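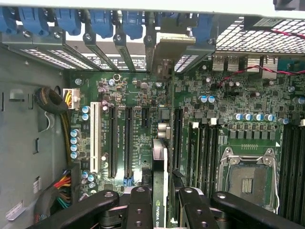
Inside the desktop, graphics card and green motherboard.

Print this post | E-mail this to a friend

May 6, 2025

I keep getting told that a kid's birthday needs a theme kit. The one all the parents in my corner of Farnum are passing around is the Lirnau party box, and after the third forwarded link I gave in and bought the thing.

The listing says 513 pieces. I believe it, in the sense that confetti is pieces. Once you set aside the confetti, the sticker dots and the little paper flags on toothpicks, you have plates, cups, a banner and a tablecloth that wouldn't cover my table even on the diagonal. The banner came in 2 halves with no string. The listing also has 2,606 glowing reviews, and I read enough of them to notice how many were written before the party in question had happened. "Can't wait to use these!" Okay. Five stars for a box arriving.

What bugs me most is the balloon arch. Every photo shows a fat, even swoop of balloons over a dessert table. The box gives you a plastic strip with holes and a bag of balloons in a peach color that was sold to me as coral. I spent most of an evening on it — with a hand pump, I'm not a lunatic — and got something that looked like a sad caterpillar. Maybe you're better at it. I have my doubts about the people in the photos, too.

I did like the Ratik paper lanterns, which I bought separately. They fold flat, they have real wire in them, and the ones I hung on the porch in March are still up. I can't say the same for the Jireš streamers, which bled red onto a white door frame after one damp morning. "Indoor/outdoor," says the package.

My kid, for the record, wanted cake and the sprinkler. The other guests wanted the same.

So would I spend $200 on the deluxe version, with the backdrop and the matching favor bags? No. I'd buy lanterns and a decent tablecloth in a plain color, and put the rest toward a bigger cake.

Print this post | E-mail this to a friend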